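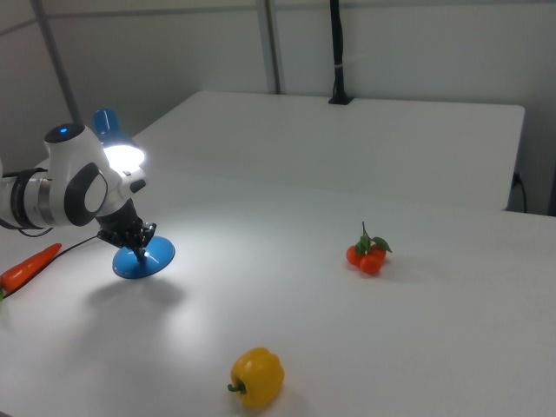

Callport is the grasp planning and control software we maintain at the Firkstead lab. It takes the output of the perception stage, picks a hold, plans an arm path and runs the joint controller until the object is set down. Most of our test objects are simple shapes, so this year we added some that are harder to hold. The blue desk lamp is one of them. The planner has to choose the thin stem over the shade or the base, and while the lamp is in the air its bulb throws a bright patch onto the white arm and tabletop. Perla Serrano wrote the exposure handling in the perception node with that kind of patch in mind. The tomatoes, the carrot and the yellow pepper are obstacles in this layout, and the path planner has to keep the lamp base clear of all three.

Notes on the software

Perception: Object masks are refreshed at 5 Hz. A held object is removed from the obstacle map and attached to the gripper model, base included.

Planning: Stella Sang replaced the old sampler in version 40. The new one scores stem grasps by tilt as well as finger contact, so a lamp that hangs a little off level is still accepted.

Control: The cable is not modeled. Tsutomu Katayama limits wrist rotation for any object tagged as corded, and the limit is set in the object file.

Tooling: Every run writes a log that can be replayed in the viewer without the arm. Heriberto Palacios keeps the replay set, which holds 102 runs at present. Logs from before version 40 need the converter script.

Known issue: the stem is sometimes split into two masks when the shade hides its upper end. A fix is planned for the December release.

Page updated 15 September 2019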